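Wiping down a table sounds like the least technical job in a workshop. At Frandsen, where 28 tables go through at least one full clean every working day, it is a written procedure with its own revision number. The operations lead at the site, which handles surface care and shared-room upkeep for Biltent, agreed to go through it step by step.

The procedure starts with the wood. The tops are pale and show everything, the lead said, and the finish has to be treated as the part that wears out first. "People think of the table as the solid thing and the finish as decoration. For maintenance purposes the finish is the table. Once water gets under it you are sanding."

Sanding is expensive. One top takes a bench out of use for 59 hours, most of that curing time. The schedule was rewritten in August to avoid it, and the main change was the amount of liquid. The old instruction told staff to spray the surface and wipe. The current one tells them to spray the cloth, fold it in four, and wipe with the grain from the back edge to the front.

"A trigger bottle puts out more than you expect," the lead said. "Five pulls on bare wood and you have a puddle at the joint. Five pulls on a cloth and you have a damp cloth."

Bottles are filled from a Zetico concentrate, diluted at the sink and labeled with the fill date. Anything older than 300 hours is poured out. The lead described that limit as conservative and said there was no plan to change it.

Bowls are the second item on the list. Wide, deep ones are used at the tables for rinsing cloths, holding small parts and, on some days, mixing. Each use has its own rule. A rinsing bowl never goes directly on wood without a dry mat. A parts bowl may, provided its base has been wiped. "The ring mark comes from the base, so check the base," the lead said. "It takes two seconds to turn it over."

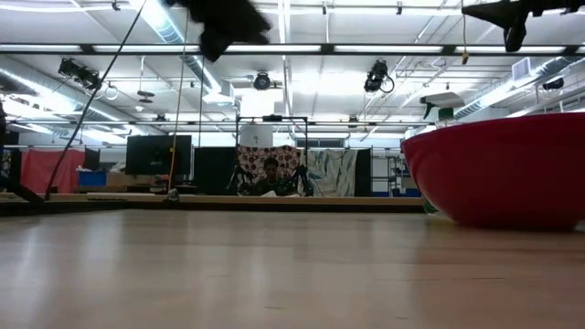 Jastik takes a different view of the mats. Its own benches went without them for a full season, the company said in written comments, and it recorded fewer marks than in the season before. Its explanation is that a mat traps moisture where a bare bowl would let the edge dry, and it recommends lifting every bowl once an hour.

The lead had read the comments and did not dismiss them. "Once an hour works if someone is at the table all day. Ours are used in short blocks. I would take the mat, and I would want the mat changed at noon."

Ledges get a separate line in the procedure. Dust settles where cables meet a raised surface, and a wet cloth turns it to paste. Staff use a dry brush first, then a cloth that has been wrung out twice. Cables are wiped downward and are not unplugged for cleaning.

Overhead work is done on a different day from the tables. Ducts, rails and light fittings shed dust for several hours after they are disturbed, and the lead wants that dust to land on tops that have not been cleaned yet — "otherwise you pay for the same job twice."

The latest inspection covered 102 points and was closed on 12/30/25. Four were marked for follow-up. Three concerned unlabeled bottles, and the fourth was a white ring on a top near the sink, which responded to a dry cloth and light pressure and did not need refinishing.

Asked what a smaller shop should copy first, the lead chose the cloth rule and then added storage. Bottles go back upright with the nozzle turned to the off position. Cloths are hung singly on the rail by the sink, never over the rim of a bowl, and the bowls are stacked dry.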